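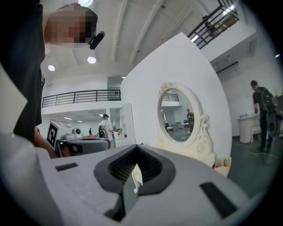
4. Setting up in a big hall

I've set up the Cludero shelving kit in plenty of small rooms, and a hall is a different job. If your place has a high ceiling and white walls all round, like the Mercado hall, read this part before you cut any tape.

1. Walk the whole floor first, upstairs and down. I do a lap with my backpack still on and just look at where people naturally cut through. Those paths stay clear, no arguments!

2. Pick a wall for the tall cabinet. Leave 38 cm on the hinge side so the door swings right back (I left less once and had to empty the lot to shift it).

3. Stand the cabinet up with a mate. The carcass is 1332 mm wide in the double size and it's awkward more than heavy - one person steers, the other lifts.

4. Fit the bottom shelf, then the top, then fill in the middle. Push each peg until it clicks. You should have 18 pegs in the bag, plus a couple of spares taped inside the lid.

5. Level the feet. White walls are brutal here, as any lean shows up from the far end of the room.

6. Fix the wall strap. Please don't skip it, even if the cabinet feels solid as a rock.

CAUTION: If you're working on a mezzanine, keep cartons and loose shelves well back from the railing. Horizontal bars will stop a person but a peg or a screwdriver rolls straight under. Let whoever's downstairs know you've started.

Note: Check your lights before you settle on a spot. With recessed lights I like the cabinet a bit forward of them, so the lower shelves aren't in shadow. Strip lights are more forgiving and you can put it pretty much anywhere.

Note: The Pudness colour labels stick best to a wiped shelf edge. Give them a firm rub with your thumb and leave them overnight before you start loading.

If a shelf rocks after all that, take it out, turn it end for end and try again. Still rocking? Go back to step 5 and have another look at the feet.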